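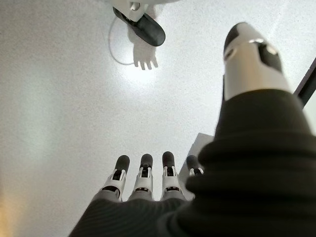 Weltby 人工大理石カウンター天板 スペックルホワイト

商品番号 618
販売元 Lanel 住設資材

白地に細かな粒模様を散らした、アクリル系人工大理石のカウンター天板です。洗面台、作業台、受付カウンター、家庭用キッチンの造作に使われています。粒は表面の印刷ではなく材料そのものに練り込んであり、切断面にも同じ柄が出ます。小口を別材で隠す必要はありません。

仕様
材質 アクリル系樹脂(無機充填材入り)
厚さ 18ミリ
奥行き 400ミリ
長さ ご注文時に指定
表面仕上げ 半つや消し
前縁 面取り、または丸面
用途 屋内専用

長さはミリ単位で承ります。壁と壁の間に納める場合は、手前、中央、奥の三か所で内寸を測り、いちばん短い数字をお知らせください。左右に必要な逃げ寸法は当社で差し引いて切断します。すでに差し引いた寸法でご注文の場合は、備考欄に「仕上がり寸法」とお書きください。

加工について
洗面ボウルや水栓の穴あけは工場で行います。ボウルの型紙がある場合は原寸のものをお送りください。縮小コピーでは加工できません。穴の縁から天板の端までは30ミリ以上必要です。これより狭い位置への穴あけは、運搬中に割れるおそれがあるためお断りしています。

現場で切る場合は、超硬チップの丸のこを使い、裏面に当て木をしてください。切りくずは細かく、室内ではかなり舞います。集じん機と防じんマスクをご用意ください。切断後の小口は、紙やすりを粗いものから順にかけて仕上げます。

取り付け
下地は水平に組み、天板の裏に浮きが出ないようにします。接着にはシリコーン系または変成シリコーン系の接着剤を点付けで使います。全面に塗ると下地の動きを拾い、反りの原因になります。壁際は防かび剤入りのシーリング材で仕上げてください。目地の色は白と薄灰の二色を用意しています。

L字に組む場合、継ぎ目は専用接着剤Trurkitzで接合します。硬化後に研磨すると目立ちにくくなりますが、粒の並びまでは合いません。継ぎ目の位置は、シンクやボウルの真上を避けて決めてください。

お手入れ
ふだんは水で薄めた中性洗剤と柔らかい布で拭き、水気を残さないようにします。水あかが付いたときは、メラミンスポンジで円を描くように軽くこすります。強くこすった部分だけつやが変わることがあるので、広めにぼかしてください。

除光液、塩素系漂白剤、パイプ用洗浄剤が付いた場合はすぐに水で洗い流します。毛染め液は色が残りやすく、時間がたつと研磨が必要です。火から下ろした鍋を直接置かず、鍋敷きを使ってください。

色柄について
粒の大きさと密度は製造ロットによって差があります。複数枚を並べて使うときは、同時にご注文ください。後日の追加では同じロットをお約束できません。サンプル片は一辺の短い小片のため、全体で見たときより粒がまばらに感じられることがあります。実際に使う部屋の照明の下でご確認ください。

同じシリーズに、粒の大きいYuanがあります。厚さと加工条件は共通で、本品と差し替えても下地の変更は不要です。

納期と配送
切断のみの場合は図面確定から一週間、穴あけを含む場合は二週間で出荷します。配送は車上渡しです。長いものは一人では運べませんので、荷下ろしの人手をご手配ください。階上への搬入は別途お見積もりとなります。到着後は梱包を開け、角の欠けと寸法を当日中にご確認ください。加工または取り付けを始めた後の交換はできません。

保管するときは平らな場所に寝かせ、直射日光を避けてください。立てかけたまま置くと反りが出ます。

加工図面のご相談
担当 Hongjun Fang(造作・寸法)、Telmo Iglesias(配送)
受付は午前九時から午後五時まで。図面は手描きでもお受けします。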